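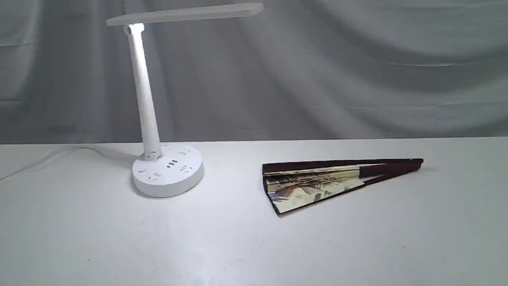

Lighting and cooling are both covered in the new rate guidance. An LED desk lamp with a folded hand fan.

Brullcombe moves to time-of-day power rates in August

Household electricity customers in Brullcombe will pay different rates depending on the hour of use when a new tariff takes effect in August. Munix, which runs the town's distribution network, filed the schedule with the municipal utility office last month and received approval without changes.

Under the new tariff, power used between 3 p.m. and 8 p.m. will be billed at 19 cents per kilowatt-hour above the base rate. Use outside those hours will be billed at the base rate. The fixed monthly charge stays the same.

The change applies first to 2,567 households that already have interval meters. The remaining accounts will move over as older meters are replaced, with no end date set for that work. Customers on a medical equipment allowance are exempt and do not need to reapply.

Munix says the afternoon peak is driven mainly by air conditioning. The Marchuk substation, which feeds the east side of town, ran above its planned load on several afternoons last summer. A second transformer is on order, but delivery has slipped twice.
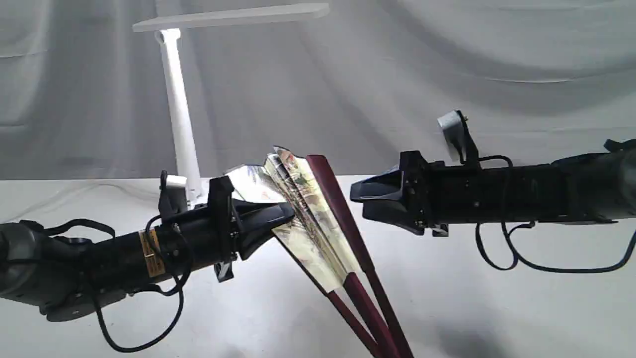

A folding fan, partly open, with a painted paper leaf.

"The load that matters is compressors and resistance heating," said Kavinda Karunaratne, a rate analyst at Munix. "Dryers, ovens, water heaters. A person who turns off every lamp in the house and leaves the cooling set at 68 will see very little on the bill."

The company's guidance recommends cooling rooms before 3 p.m., closing blinds on west-facing windows and raising the thermostat during the peak period. Electric and hand fans are listed as a supplement for people sitting in one place – they move air across the skin but do not lower room temperature.

Lighting gets a single paragraph. Customers who still use incandescent bulbs are advised to replace them with LEDs, mainly for the reduction in waste heat.

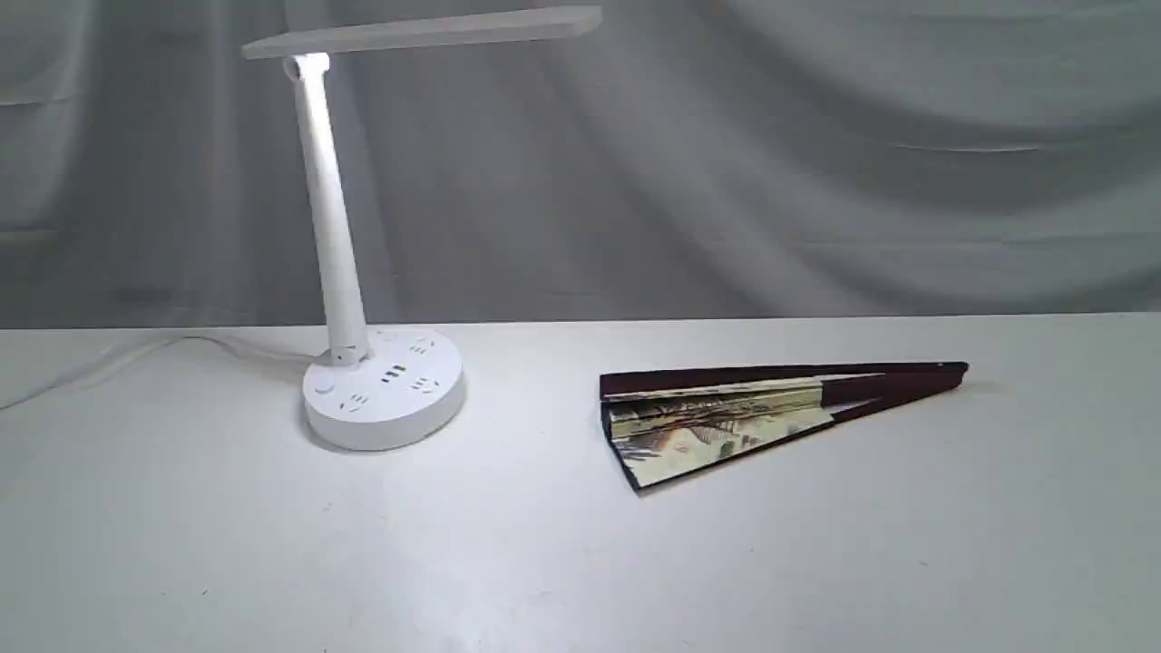
Desk lamps account for a small share of household load.

Hourly usage will be available through the Vidomum account portal, which Munix already uses for billing. Readings post the next morning. Customers without internet access can request a printed summary with their monthly statement at no charge.

Households may opt out once during the first billing year and return to the flat rate. Requests must be received before the meter read date to apply to that cycle.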